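4.2 Do staged quarrels bring viewers back?

The trade press tends to treat a public quarrel between a television drama and a celebrity as free advertising. The claim is repeated so often that it is rarely tested, and where it has been tested the work has mostly been done by agencies that sell the quarrels. Koech's survey of fan forums is a welcome exception, though it too leans on what people say they watched. We wanted to know what they did watch.

We took the hospital drama Lullance as our main case. Its official account spent much of September trading insults with the presenter of Janby, a dating show on a rival channel, over a birthday party that the presenter had posted at length. The exchange was picked up by gossip pages within hours and was described in several of them as a triumph for the drama. We coded 400 replies to the first six posts, using the scheme set out in section 3, and compared them with the viewing diaries kept by our panel of 67 households.

The replies were lively and, for the most part, had little to do with the programme. Only 41 of the 400 mentioned a character, a plot line or the date of the next episode. Many of the rest took sides over the party. A fair number came from people who said they had never seen Lullance and gave no sign of wanting to. To count such replies as "engagement" is accurate in a narrow sense, but it tells a producer very little.

The diaries are no kinder to the usual story. Households that had followed the drama before the quarrel went on following it, and those that had given it up stayed away, with a handful of exceptions in both directions. We can't rule out a small effect that a panel of this size would miss. We can say that nothing here resembles the surge reported in the gossip pages, none of which gave a source for it.

Coding was done by two readers working apart, who then met to settle the replies they had marked differently. Most of these turned on sarcasm. A reply such as "can't wait for the next one" might be about an episode or about the next insult, and we placed it in the second group unless the rest of the thread pointed the other way (Figure 3).

Figure 3. Conference table with stationery and a remote control.

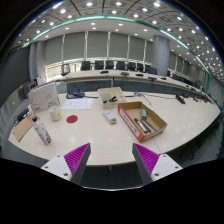

4.3 The case of Rashidi

A sterner test is offered by Rashidi, a crime serial whose account has never quarrelled with anyone. If mockery of celebrities drew viewers, we would expect a quiet programme to lose ground over the same weeks. Its place in the diaries hardly moved. Hemus, the firm that runs publicity for both dramas, told us that the two audiences were "different animals" and could not be compared. That may be so - but the same firm compares them freely in its own brochures, and we are inclined to hold it to the habit.

There is a weaker version of the claim, which says that a quarrel keeps a programme's name in the air between seasons. We have no quarrel with that, as far as it goes. Whether a name in the air is worth the wages of the people who put it there is a matter our data cannot settle, and we have yet to see data that can.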